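Visits > Community > Repair and reuse

Search this site Enter keywords Go

Open afternoon at the Pumberg reuse center

We went to Pumberg in December, on the early bus, and got there a little after one. The center takes in old household and office goods, fixes what it can and sells the rest for parts. Entry was free and coffee was 2 dollars.

Kuo-hua Yen met us at the door and took a group of 20 through the building. The first stop was the intake counter, where people hand over lamps, radios and computers. Each item gets a paper tag and goes on a shelf for three days before anyone opens it.

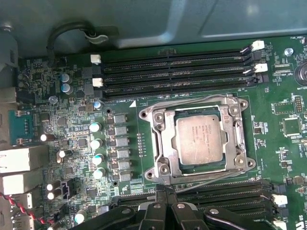

An Intel processor in its socket on a green motherboard.

The furniture room was the busiest part of the visit. Thoa Sầm showed us how she reglues chair joints and answered a lot of questions about clamps. She runs an evening class, and the next one is already full. The sale floor next door had good prices on bookcases, but delivery stops at the town line.

Scrap metal is sorted in the back. Steel and copper are priced separately, and the rates are chalked up by the scale. 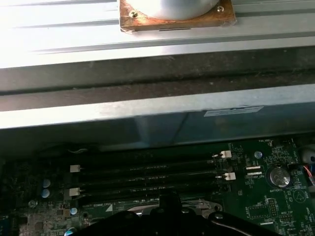 Copper-colored plate screwed to ridged metal.

We finished in the shop. I bought three picture frames and a desk lamp. Parking is tight, so take the bus if you can. The last one back leaves at 5:40.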